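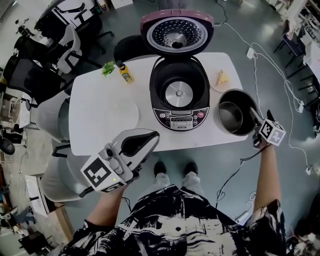 Section 4. Hand-held gripper sessions, safe practice. Applies to all Riltix table stations. Read before first shift, then again when the rev changes.

1. Clear the table edge. Handles turned in, glass back from the rim.
2. Appliances unplugged before a jaw goes inside one. Cooker, kettle, whatever. No exceptions.
3. Cords off the walking path. Tape if you can't reroute.
4. Check both markers. Clean, flat, no lifted corners. Smudged marker = wipe with dry cloth, re-check.
5. Cable from the gripper hangs outside your arm, never accross the table.

**Caution:** fingers out of the jaw while the tool is live. Use the release, don't pry.

6. Lids: open fully before reaching in. Half open lids drop.
7. People walking through is fine past the chairs. Inside 33 inches of the table, stop and wait.
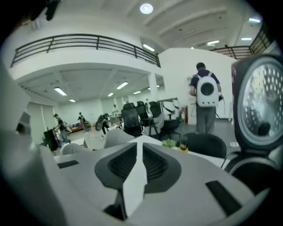

## 4.1 Stopping and logging

- Anyone can call stop. Set both grippers down, jaws open, then talk.
- Session limit 12 minutes, then rest your wrists.
- Log drops and spills under code 119. Write the item and which hand, even if nothing broke.
- Food items get tossed at end of shift. Dont put them back in the fridge.

Note: the Erkham checklist is the old one, still on some clipboards. Use Briduser form only. Questions to Kosmas Stefanou before 4 pm.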